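Kimano season 3, did they really recast the sister??

TV Talk > Drama > Kimano

plusetti_fan
OK so I finally caught up with Kimano last night and I have to ask, is that a different actress playing Mirela? I rewound the kitchen fight twice. The hair is the same, the coat is the same, but the voice is all wrong. I went looking for an announcement and found nothing.

gravyboat21
It's a different actress, yes. Roksolana Fedoruk played her for the first 2 seasons and now it's Tegwen Gethin. The opening credits have her name in them, they just go by super fast.

plusetti_fan
Well that explains it. I skip the credits (I know, I know). Did Fedoruk quit or was she pushed?

mothlamp
She's doing a play. Lesia Zinchenko, who writes the show, talked about it on a podcast in March and said the dates clashed and they tried to move things and couldn't. No drama at all, sorry to disappoint everybody.

Dot in Caswood
I don't buy the play story. You don't walk off the biggest show you've ever been on for a play. Something happened on set, and my money's on the scene in the boat, because she's barely in the rest of that episode!

mothlamp
She's barely in the rest of that episode because her character is in the hospital, Dot.

Dot in Caswood
And who decided to put her in the hospital?

gravyboat21
The writers? Like they do with every character on every show? Anyway she came up through theater. She did 80 performances of that two-hander with Rostyslav Marchuk before anybody put her on TV, so going back to it doesn't seem weird to me. Some people just like the stage better.

teal_ottoman
Can I be the one to say I like the new one more? Fedoruk always played Mirela like she was about to cry. Gethin plays her like she's about to rob you, and I think that's closer to how she's written. The bit where she eats her brother's sandwich while he's confessing, I laughed out loud and woke the dog.

plusetti_fan
See, I hated that bit! Mirela would never. She raised him!

teal_ottoman
That's exactly why she'd eat his sandwich. Do you have older sisters?

plusetti_fan
Only child, so maybe I should sit this one out lol

mothlamp
Somebody on the last page wanted to know who plays the aunt. It's Tamara Hordiienko, same as always, they just took the wig away. She was also the landlady in Kofler if you ever saw that, and she's terrific in it, way better than the show deserved.

Dot in Caswood
Kofler was great and I won't hear otherwise. The second half dragged a little, fine.
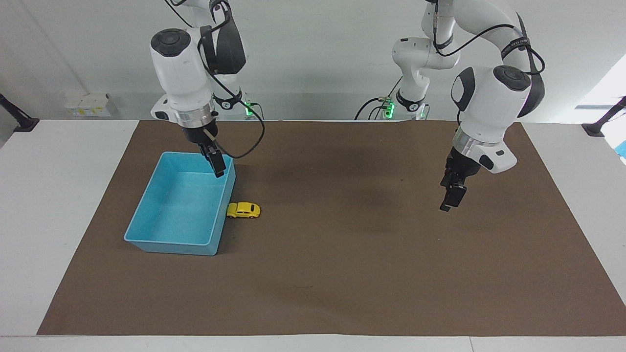
Posted by gravyboat21, Senior Member, 9:40 pm

Kofler was NOT great, Dot, the whole thing fell apart once they left the hotel. But agreed on Hordiienko. I'd watch her read a phone bill.

Back to Mirela though, I watched episode 3 again after reading all this and I'm coming around on Gethin. The first two episodes she's sort of doing an impression, and then she drops it and gets a lot better. The train station scene is all her. I still miss Fedoruk in the scenes with the dad, they had a rhythm going.

teal_ottoman
Yes!! The train station. Thank you.

plusetti_fan
I'm only on episode 2, so no spoilers about any train stations please. I'll give her until the end of the season and then I'm coming back here to complain.

Dot in Caswood
Still think it was the boat.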